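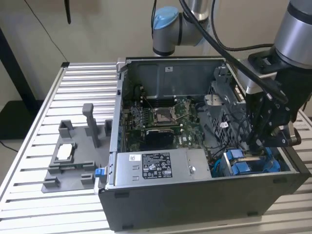
Does a 30-demonstration result on CPU fitting mean anything?

Farzana Haque
I look after the repair bench at a refurbisher and my manager has sent me a write-up from the Tivomik group. They say a two-arm policy learned to put a processor into an old Dell desktop from 30 demonstrations, with the chip picked up from a printed holder next to the case. The headline is 15 good placements in a row. I don't do research, so tell me if I'm being unfair, but the case is always on its side with the panel off, the socket is already open and the holder never moves. Is that a result, or a very good jig?

Ezekiel Achterberg
It's a result, just a smaller one than the headline. Holding the chip in a known place is normal for this sort of work, as the authors want to test the insertion and leave the searching for another day. What I'd look for is how far the case was shifted between trials. I read the methods section twice and found "small variations" and no measurement. If that means a few millimetres, a taught position with a bit of compliance might do as well, and they don't compare against one. I would also ask who decided a placement was good. A chip can look seated from above and still have bent pins under it, and there is no mention of powering the board up afterwards.
Fifteen in a row is also less than it sounds. With that many trials and no failures, the true failure rate could still be nearly one in five. I wouldn't want that on a bench.

Shafiq Selvanayagam
we had a Leone arm on trial in November and it was fine until someone swapped the case model. ask them for a different case

Rokeya Seneviratne
Agree with Ezekiel on the baseline. One thing in their favour – the appendix does list the discarded runs, 5 of them, with a reason against each. Plenty of papers leave those out. Two were put down to "operator reset", though, and I'd want to know what the arm was doing when the operator stepped in. If those were failures, the row of 15 is a different story. Write to the authors and ask for the full log before your manager orders anything.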